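Bench notes, March – equipment for next quarter

Two-arm cell ran again this morning, so I did the spares and consumables list with it in front of me. Total asked for is £374, which leaves nothing over for a second enclosure. 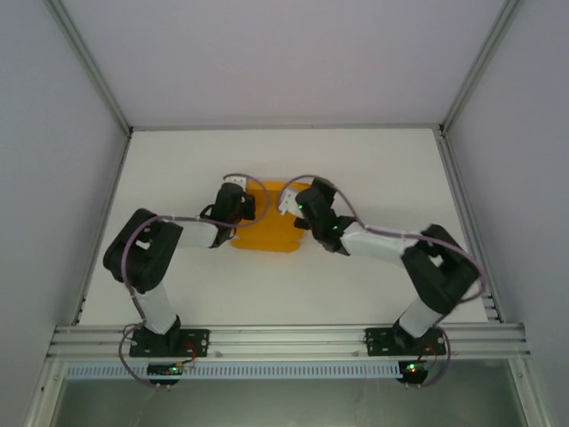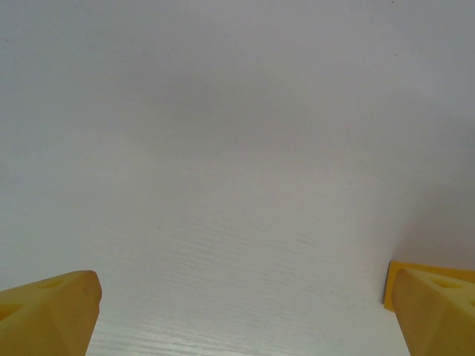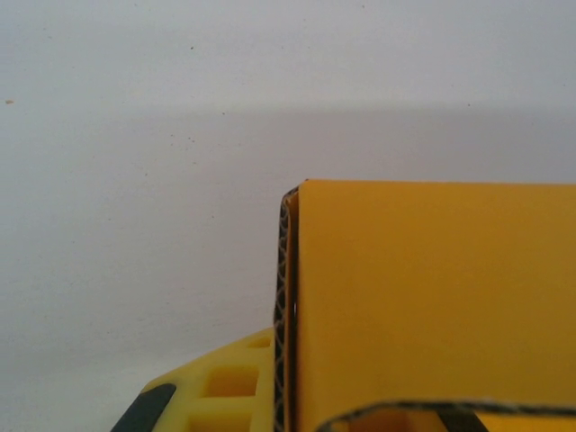 Cell and wrist views. First: both arms over the work surface. Second: yellow fingers, nothing held. Third: finger against the yellow cardboard box.

Fingers. Want 3 spare pairs in the same yellow. Widasby quote £47 a pair with pads fitted, Grultov are cheaper but only sell them bare and we would be gluing pads on ourselves. Going with Widasby – £141.

Cables. The purple ones loop below the rail on both sides and I would like a spare set in the drawer before anything snags. Sokol can do them to length. Waiting on a price, so I have put in £128 as a ceiling.

Boxes. Flat-packed corrugated, one bundle, £59 from Plullorer. Ask if they do plain brown as well as yellow. Yellow fingers on yellow card is a poor match for the wrist view and I want to try both.

Rail clamps and fixings, £46.

That makes the 374. Budget line has 246 left until the new year opens in April, so fingers and boxes go in now and the fixings too if postage allows. Total for those three is exactly 246 before postage – ask whether Widasby will waive theirs.

Cables go on the April order. Still to do: measure both cable runs and send lengths to Sokol.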